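From: Yin
To: Merader table-dressing list
Date: Thursday, February 27, 2020
Subject: Re: [tables] Candle holders, what goes on the riser?

Quick one before I have to run, replies in between the bits I can answer.

> Has anybody settled on the layout for the small tables yet? I've got
> the box of holders from Ferkus and the white risers but no idea which
> is meant to go on top and which sits on the wood. Also are we doing
> cloths or bare? And can somebody tell me if the coloured cups are
> candles or just for show, I've 838 tealights in the hall cupboard and
> would like to know if I'm using them.

Bare wood. No cloths, we said that in September and I'm not washing them again. The wood is the nicest thing about those tables anyway.

Riser goes at the back, a bit on the skew, holders on top of it. I had the gold ones either side and the black one between. Plant down at the near left corner, well away from any flame please — the spiky ones catch. 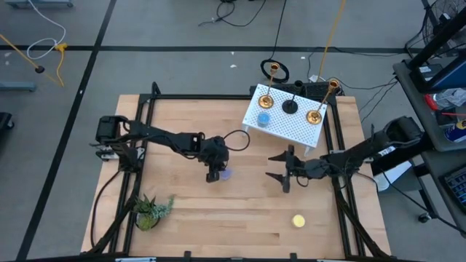
Layout one, gold / black / gold on the riser, light blue cup at the side.

I liked this well enough but it's heavy at the back and there's a great bare patch at the front. Fine if people need room for plates. The little yellow disc is up to you, I keep putting it down and picking it up again.

> What about height? Last year you couldn't see the person opposite.

Yes, and we had complaints. Anything tall goes off to one side, never in the middle. The middle gets a low cup and that's it. The purple ones are best for this, they're small and they pick up a bit of shine off the table top. Blue ones up on the riser where the white shows them off, purple down on the wood. If you run out of purple use two blues, doesn't matter.
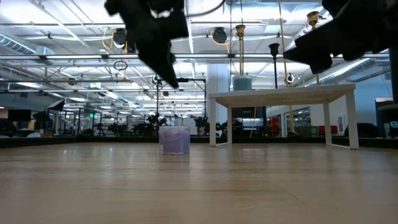

Purple low, blue up top.

As for your tealights — keep them in the cupboard for now. We've 500 of the filled cups coming from Voton and if they turn up on time that does the lot. If not I'll shout. Please don't open the boxes before you hear from me, they go back if unopened and that's worth having.

> Do the brass ones have to go on the riser? They wobble.

No they don't, and I've gone off it a bit for the same reason. Tried them straight on the wood.

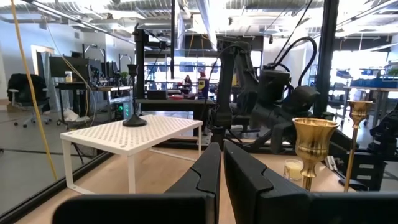 Wobble is mostly the holders themselves, the stems are thin for the size of the cup, so a solid table underneath helps more than any amount of blu-tack. Stand them on the wood over to the right, goblet and the tall candlestick, with the clear votive and its cream candle tucked in near the goblet. Leave the black holder on the riser by itself. I think this is the one to go with for the long room, it looks less like a shop shelf. Keep the votive close in, if it drifts off it just looks forgotten.

> Budget?

1192 for everything inc. the cups, and that's the end of it. Ferkus want their box back with the same dividers in, so dont bin the cardboard. Seven boxes altogether, count them out and count them back.

Still need to know:
- who has the spare risers
- whether the long room tables are the same width as the others (I've a feeling they're narower)
- how many plants, and who's watering them

Answer to the list not just to me please. Off out now, back on email tonight.

Yin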